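Sorting and Setting Out: How Small Things Find Their Place
A Nerkumis Learning Page for Young Readers
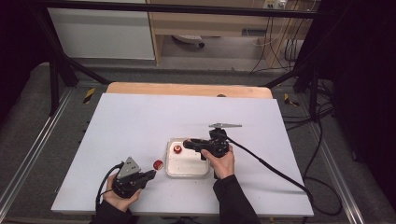
What is a tray for?

A tray is a flat piece with a raised edge. The edge is the important part. On a bare tabletop, a small round object can roll away with one bump. Inside a tray, it can roll only as far as the side.

Trays come in many shapes. Some are long and narrow, for pencils. Some have many little sections, for beads or buttons. A shallow square tray is useful for everyday sorting. The sides are low, so it is easy to reach in and out, and everything inside can be seen at once.

Many trays have rounded corners. Crumbs and dust collect in sharp corners and are hard to wipe out. A rounded corner can be cleaned with one pass of a cloth. Trays that are used often may still show faint marks on the bottom.

Why is the table white?

Color helps the eyes do their work. A small red object on a white surface is easy to find. The same red object on a dark red tablecloth could be missed, even by a careful person.

Try this at home. Place a red button on a sheet of white paper and another on a sheet of red paper. Ask someone in your family to stand across the room and point to both buttons. Which one do they find first?

A plain surface also helps. Stripes, flowers, and dots give the eyes many things to look at, and small objects can hide among them.

One at a time

When there is a pile of small things to put away, it is tempting to scoop up a whole handful. This can work for blocks. It does not work well for things that are delicate or round, which may be squeezed or dropped.

Sorting one piece at a time follows the same steps again and again:

1. Look at the object and decide where it should go.
2. Take hold of it gently.
3. Lift it higher than the edge of the tray.
4. Move it over the tray.
5. Lower it before letting go.

Young children often forget the last step. An object dropped from high up may bounce back out of the tray. An object set down low will usually stay where it is placed.

Two hands working together

Most people have one hand that they use more than the other. In sorting work, both hands can have a job. One hand may reach for an object on the table while the other works over the tray. The two hands take turns, so that they do not bump into each other.

This takes practice. The Biline Sorting Game, which is played in our Thursday classes, helps children learn it. Each player has 60 seconds to move dried beans into a tray, using the left hand for one bean and the right hand for the next. Beans that land outside the tray do not count. The class record is 141 beans, set by a team of three players who added their scores together.

Getting the table ready

Before sorting begins, the work area should be prepared. Please follow these rules:

Clear away anything that is not needed.
Set the tray near the center of the table, where both hands can reach it.
Place the objects to be sorted beside the tray.
Roll up long sleeves if they hang over your hands.

Children under 3 should not play with small objects. Put beans and buttons away where younger brothers and sisters cannot reach them.

Words to know

Rim: the top edge of a tray, cup, or bowl.
Shallow: not deep.
Sort: to put things into groups or into their proper places.
Translucent: letting some light through, but not perfectly clear. Wax paper is translucent.

Next in this series: Boxes, Lids, and Labels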